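A morning at Pramley: handheld grippers, house rules and a very good wall chart

I had been pestering Ngọc Lương for a visit since January, when she gave a short talk online about how her team at Pramley writes its rules for collecting demonstrations. Most talks of that kind go straight to the models and the success rates. Hers was twenty minutes on floors, cables, markers and what counts as a finished task, and I loved it. So when the lab opened its doors to people from other groups, I was on the train to Irkosstead before I had properly read the invitation.

You get off at the second stop past the river and walk uphill. The sign is small and I went by it once. Coffee was at half past nine, with a sort of sesame biscuit I would go back for, and then we were split into two parties. I went with Ngọc's. The other party started upstairs with Ánh Lâm, who looks after the written rules, and we swapped before lunch.

The group records people doing ordinary chores with a gripper in each hand, and a robot policy is trained on the recordings afterward. They call the whole effort Zulluvness, a name I have now heard explained two different ways by two people in the same building. What I wanted to see was the rule book, and they were generous with it. It runs to 20 pages and it lives in a ring binder, because pages get swapped out so often. The first edition was five pages and Ngọc still has a copy, which she passed around a bit sheepishly.

She started with clothing. Operators wear plain dark sleeves down to the grip, whatever the weather. Patterned cuffs near the markers are out, and so are bracelets and dangling ID cards. After that comes a check of the markers themselves: all the squares clean, flat, no lifted corners, nothing folded over them. If a corner has started to peel, the gripper goes back on the shelf and gets a new print before anyone uses it again. I asked how strict they are about it and she said she had stopped a whole afternoon's recording over one corner!

Then the tasks. Every task has a card, and the card says where the hands begin, what the end state is and when to stop. The waste basket is one of the beginner tasks, and I can see why they like it. The target is wide, and the contents are different every time — flat packaging, crumpled wrappers, whatever the building has thrown out that day. Soft, see-through things are rated harder than stiff ones, and a new operator works up to them.
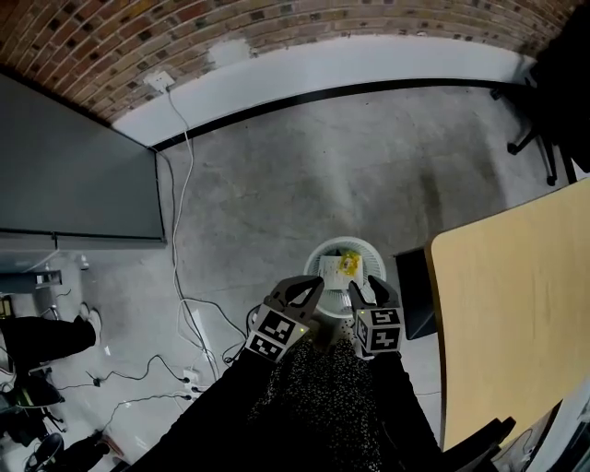 Good practice on the floor

Hands over the basket, jaws open and empty, both grippers in view together: Ngọc calls this a fair start, and the card for the task asks for it in nearly those words. An episode that opens with something already in the jaws is filed separately. An episode in which one gripper wanders out of view at the start is thrown away. It sounds fussy until you hear how much time the group once spent sorting recordings by hand, trying to decide where each one had begun.

The rules about the surroundings were the part I had come for. My own group has always cleared the area first. We push the chairs out, coil every cable and put a plain sheet down. At Pramley the rule goes the other way for most recordings. Furniture stays where people left it, other people may be nearby, and the brick wall and the concrete floor are welcome. What the binder does insist on is the standing area. The operator looks at the floor before lifting the grippers, knows where each cable runs, and agrees out loud with anyone close by which way they are going to step. If a cable crosses the path between the operator and the object, the object moves or the cable does.

I asked whether all that clutter hurt the results. Ngọc laughed and said ask me next year. Her view is that a policy trained only on bare floors has learned about bare floors. She was careful to call it a view, and the binder marks it the same way, with a letter V in the margin. Rules that came out of a test have a T. I thought this was wonderful and have already started doing it with ours. (We have a humbling number of Vs.)

The people rules

Upstairs, Ánh Lâm had the second half of the binder, on consent and privacy. Head-height cameras see a great deal besides the hands. Anyone who may be caught at the edge of a recording is told beforehand, agrees to it on paper and can change their mind later. When that happens, the episodes come out. She took us through a withdrawal from start to finish on her screen: 166 episodes matched the room and the period, someone watched each of them, and the ones with the person in view were deleted along with their copies. It took a long time and she did not pretend otherwise.

Her other section is on tired operators. Sessions are short, breaks are written on the card, and a person can hand over the grippers without giving a reason. Holding them up is harder work than you would think. I had a turn after lunch and my forearms were complaining well before I had the hang of closing the jaws smoothly. Mostly I pushed a paper bag around a table. Very happily, though.

The wall chart

On the landing there is a huge printed chart of every change to the rules, 243 of them when I was there, with the newest at the bottom right. Each has a line on what went wrong and who noticed it. Some are tiny, like a change of tape or a different word on a card. One whole column is headed Khổng, after the room at the far end of the corridor, where the afternoon light used to fall straight on the markers and ruin them. It has blinds now, and a rule about the blinds, and a later rule correcting the rule about the blinds.

I copied out more of the chart than was polite and nearly missed the closing discussion, which was mainly about whether groups could share one set of task cards. The room was split. People from the larger labs wanted a fixed format, and the smaller ones worried about the paperwork. Ánh suggested starting with the stop conditions alone — when is a task over, and who decides — and that got the most nods. A few of us are going to try it with three tasks and compare notes by email.

If you get the chance to go, wear dark sleeves and they may let you join in. Bring lunch as well, as the café by the station closes early.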